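The Stoda, also called the Lady of the Markasberg or, in the oldest songs, simply Grandmother Wet-Foot, is a water spirit in the folklore of the Markasberg, a wooded hill country of small farms and many springs. She is most often spoken of as a guardian of wells and mill streams, though she has a darker side that comes out in winter tales, and some families in the upper valleys still prefer not to say her name after dark. She should not be confused with the Ambrosio, a male spirit of the same hills who looks after beehives and has his own stories.

Name

The word is old and its meaning is far from settled. The usual explanation links it to a dialect verb meaning to stand still, as water stands in a pool, and this fits rather nicely with the belief that she can only be met where a stream has slowed down. Chantal Bélanger, who spent many summers collecting tales in the district, preferred a different reading and took it to be a worn-down form of a woman's name. She admitted that she had no written proof of it, only the word of several very old ladies, all of whom were quite certain and no two of whom agreed on what the full name had been.

Appearance

Anyone hoping for one clear portrait of the Stoda will be disappointed, as she changes a good deal from one valley to the next. In the lower villages she is a tall woman in a grey shawl, pleasant to look at from the front but hollow at the back like a rotten willow. Further up she loses her human shape altogether and becomes a large otter with a woman's hands, or a heron that leaves the footprints of a child. The millers' version, probably the youngest, makes her short and stout, with a wet apron and a very sharp tongue.

One feature turns up nearly everywhere, and that is her left foot, which never dries. A stranger who leaves one damp footprint and one dry one on the kitchen floor is to be given bread at once and asked no questions. The custom has outlived the belief, and people in the Markasberg will still say that a guest has "come in on one wet foot" when they turn up hungry and without warning.
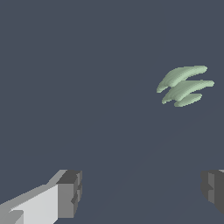
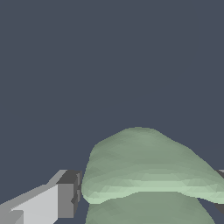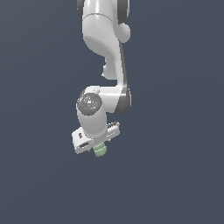 Computer-rendered views with a pale green object.

Habits and powers

The Stoda is said to sleep through the summer at the bottom of the deepest well in the parish and to wake in October, when the leaves begin to block the mill races. From then until the thaw she goes up and down the streams at night, clearing them if she is in a good mood and flooding the meadows if she is not. Her moods depend mostly on how people have behaved. She dislikes shouting near water, spitting into wells, and above all any bargaining over the price of a drink. She is fond of butter, red thread and being sung to, and it does not seem to matter much to her whether the singer can hold a tune.

She can lend things as well as take them. A number of tales tell of a poor household that finds a copper pot on the rim of the well, uses it for a wedding feast and is expected to bring it back clean. In the best-known version the bride's uncle keeps the pot and returns an old tin one in its place, and from that day every cup he lifts to his mouth is empty. He lives for another 18 years on soup, which the Stoda, being merciful, had forgotten to forbid.

The Kinder

Closely tied to her are the Kinder, a troop of small spirits who are sometimes her children and sometimes her servants. They are always given as 48 in number, and the reason for this is explained in a rather touching story. There were once 50 of them, but two wandered off to see the sea and liked it so much that they never came home. When the streams run loud in spring, it is said that the others are calling for them — and on such nights children in the valleys used to be allowed to stay up late and call out of the window too.

The Kinder are harmless on the whole. They tangle fishing lines, hide wooden spoons and ride on the backs of geese. A bowl of milk left by the back step is enough to keep them friendly, provided that it is a plain bowl, as they are frightened of painted flowers.

Collection and study

Most of what is known comes from Bélanger's notebooks, which hold 3,228 separate entries on the beliefs of the hill country, a good part of them to do with water. Her handwriting is small and her spelling of dialect words changes from page to page, so the work of sorting them has been slow. Carla Tarawneh, who edited the well and spring tales for print, argued that the kindly guardian and the winter flood-bringer were at first two separate figures, and that they were joined together when families from the upper valleys moved down to work at the mills. Others have answered that water itself is both kind and dangerous, and that a spirit of water would naturally be the same. The question remains open.

See also

Ambrosio (bee spirit)
Well customs of the Markasberg
The Copper Pot (tale)

This page was last edited on 24 Nov 2019.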